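Where Does the Lunch Money Go? My Report on Buying Food at the Palamarchuk Market

By Dima Mahasneh
Intro to Household Economics, final project

Why I picked this

I eat lunch on campus almost every day and I am always broke by the end of the month, so when we were told to pick a question about everyday spending I knew right away what mine would be. Is it cheaper to cook from the Palamarchuk market than to buy lunch at the Gurnik cafeteria? My partner Wiroj Jitpraphai said the answer was obviously yes and we should do something harder. I said fine, but let's see by how much (and he came around once he found out we'd get to eat the project).

We kept every receipt from both of us and ended up with 282 of them in a shoebox. A lot were tiny, like a single banana or a coffee, and those turned out to matter more than I thought they would.

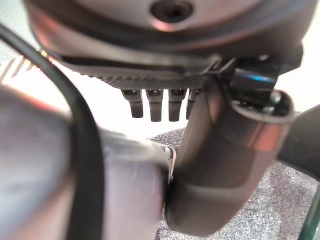

How we did it

Wiroj bought lunch at Gurnik like he always does. I shopped at the market and cooked at home, and then we swapped so it wasn't just a test of who is the bigger snacker. It is me, by the way. We typed everything into one spreadsheet and sorted it into 7 groups: grains, vegetables, fruit, meat and eggs, dairy, drinks, and "other." I wanted a separate group for sauces, but Wiroj said no, and looking back he was right, there would have been three things in it.

We didn't count the oil, salt and spices I already had in the cupboard. Our instructor pointed out in the first draft that this makes home cooking look cheaper than it is, so please keep that in mind. We also didn't count the bus fare to the market, which I usually walk to unless it's raining. I did end up taking the bus a few times with a big bag of potatoes on my lap! 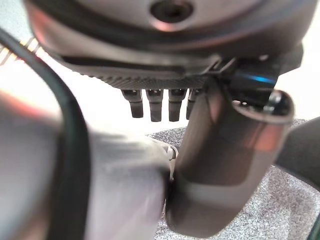 The hardest part was the shared food. If I buy a bag of rice and my roommate eats from it, is that my lunch or hers? We settled on a rule that whatever went in my lunch box got weighed on the kitchen scale and everything else was left out. My usual box came to 700 grams, which is a lot of lunch, but I was hungry after lab.

What we found

Home cooking won, and the gap was biggest on days with beans or eggs. On meat days the two were pretty close, and when I bought the nice cheese from the Vusevel stall I lost to the cafeteria outright. Drinks were the real surprise. Both of us spent more on drinks than on fruit, and Wiroj went quiet for a while when he saw his column. 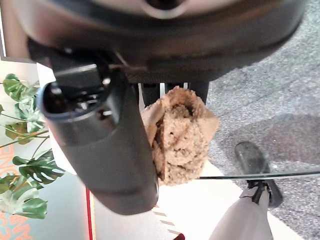

Gray finger with a rounded tip, under the curved housing.

Throwing food out also hurt my side. I wasted 2 whole bunches of cilantro because the market only sells it in giant bundles, and I put the full price of both in the spreadsheet.

What I would change

I would start in December next time, when vegetables cost more, and see if the market still wins. I'd also write down how long the cooking took. Wiroj wants to add the Jistberg bakery to the comparison, mostly so he has a reason to go there. The spreadsheet and the shoebox are both at my place if anyone in the class wants to check our math.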